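1/ So the weeping statue at Bralcombe is back. Nearly 3000 people went up the hill in December, I'm told. Told by the people who run the buses.

2/ I pray the rosary. I'm not against apparitions. I'd just like to know why the messages always land right before the Urquhart retreat opens for booking.

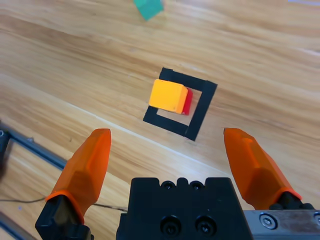
Photo: Bresine Parish News

3/ The diocese at Rudum asked for the visionary's notebooks. They got 4 pages out of 40.

4/ Has anyone read all 40? Asking again.

Contact | © Bresine Parish News | Back to top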